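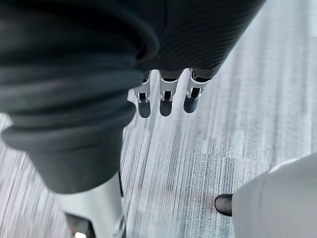
Der helle, gestreifte Teppichboden im Wohnzimmer

Zwischenbericht Wohnung Drulteslow, 23. Juni 2020
An die Förderstelle Stougaard

Hallo zusammen,

der letzte Bericht war ja ziemlich trocken und bestand fast nur aus Belegen, deshalb erzähle ich diesmal lieber etwas ausführlicher. Seit Dezember hat sich in der Gästewohnung viel getan, und das Wohnzimmer ist endlich ein Raum, in den man gern reingeht!

Boden

Der Teppichboden ist verlegt. Ich war bei den Streifen erst skeptisch (auf dem kleinen Musterstück sahen sie viel strenger aus), aber auf der ganzen Fläche wirken sie ruhig und machen das Zimmer freundlicher. Gekostet hat er 613 Euro mit Verlegen, die Rechnung liegt bei. An der Tür zum Flur fehlt noch die Übergangsschiene, da war die falsche Länge im Paket. Die richtige ist bestellt, und bis dahin klebt dort ein Streifen Teppichband, das hält gut genug.

Sofa

Mein Lieblingsteil, das gebe ich gleich zu. Wir haben lange hin und her überlegt, ob Stoff oder Leder, und sind dann bei Veltirus über dieses cremefarbene Ledersofa mit den dicken, abgesteppten Polstern gestolpert. 1.437 Euro inklusive Lieferung, das ist ein ordentlicher Batzen, liegt aber noch in dem Posten, den Sie uns im Frühjahr freigegeben haben. Man kann es abwischen, das war für eine Wohnung mit wechselnden Gästen am Ende das beste Argument. Allerdings sammeln sich in den Steppnähten gern Krümel, also gehört eine schmale Saugdüse jetzt fest zur Putzausstattung.

Bei den Kissen probiere ich noch herum. Das blaugrüne auf dem Sofa bleibt auf jeden Fall, die Farbe tut dem vielen Creme und Grau richtig gut! Mit den weißen bin ich mir weniger sicher. Die sind schön prall, landen aber ständig auf dem Boden, und Weiß auf dem Boden ist eben Weiß auf dem Boden. Vielleicht bekommen sie dunklere Bezüge, das kläre ich mit der Wäscherei, sobald die wieder normale Zeiten hat.

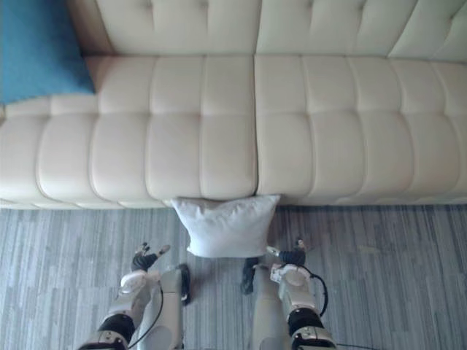

Aufräumen und Übergabe

Zwischen zwei Aufenthalten wird das Wohnzimmer jetzt immer nach demselben Ablauf gemacht: erst alles vom Boden auflesen, dann die Kissen ausschütteln und aufs Sofa stellen, Leder mit einem feuchten Tuch abwischen, zum Schluss saugen. Den Ablauf haben wir aus der Letent-Vorlage übernommen und ein bisschen gekürzt. Das Blatt hängt innen an der Schranktür im Flur.

Geld

Im Einrichtungsbudget sind noch 793 Euro übrig. Davon möchte ich gern 300 Euro für zwei Stehlampen ausgeben, abends ist es in der Sofaecke doch recht schummrig. Wäre das für Sie in Ordnung? Eine kurze Mail reicht mir völlig.

Was noch offen ist

Übergangsschiene an der Flurtür
Bezüge für die weißen Kissen
Vorhänge (Stoffmuster sind unterwegs)
Filzgleiter für den Esstisch

Den nächsten Bericht schicke ich, wenn die Vorhänge hängen. Wer vorher mal probesitzen möchte, meldet sich bitte ein paar Tage vorher, dann lege ich den Schlüssel bereit.

Herzliche Grüße aus Drulteslow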